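Perker Blocks: bimanual stacking demonstrations
Data card, revision 2
Maintainers: Remigiusz Tomaszewski, Nabila Mahrous

Summary

Perker Blocks holds 315 teleoperated episodes of two arms building and taking down small towers of colored wooden blocks. It was recorded at Virkatico in February to train and compare imitation policies. The episodes are split by session, so no session appears in both train and test.

Collection

Each episode starts from a layout drawn by the session script. The operator drives both arms with a pair of leader arms and ends the episode with a foot pedal. Joint positions, gripper commands and all video streams are logged at 30 Hz. Streams are aligned on host time before export. Dropped video images are repeated and marked in the field repeat_flag.

The cell is lined with patterned material, and the lining and mat are changed between groups of sessions. Policies trained on our earlier plain gray cell failed as soon as the background changed. The lining code is stored per episode as background_id. In the group with red doily walls and the vine-print mat, the pattern is dense enough that color thresholding on the blocks is unreliable; use the supplied masks.
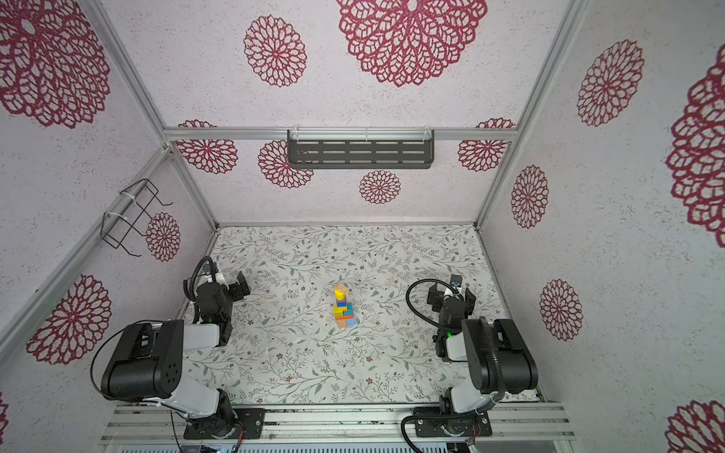 Episode contents

state: joint positions and gripper opening for both arms, left arm first
action: commanded targets, same order as state
video_fixed: view of the whole cell
video_left, video_right: wrist views
task_text: one short instruction in English
outcome: success, partial or fail
background_id: lining and mat code

Labels

Outcome was set by the operator at the end of the episode and checked by a second person from video_fixed. A build counts as a success if the tower stands untouched for 2 seconds after both grippers have released. Tilted blocks are allowed. Where the two labels disagreed, Mahrous made the final call and the episode carries reviewed = true.

Known problems

Sessions recorded before the wrist mounts were tightened have a small shift in video_left. Use the calibration file in the session folder, not the global one.
In 6 episodes the pedal was pressed early. They are labeled partial and should be left out of success-rate figures.
Failed episodes are kept. The default loader skips them; pass keep_failed=True to include them.
Cables at the wrists can hide part of the tower in video_fixed.

Loading

The Ullance reader opens the set directly. For the older Michalski format, run convert.py with the session folder as its only argument. Conversion drops reviewed and repeat_flag.

Contact

Report bad labels to Tomaszewski with the session name and episode index.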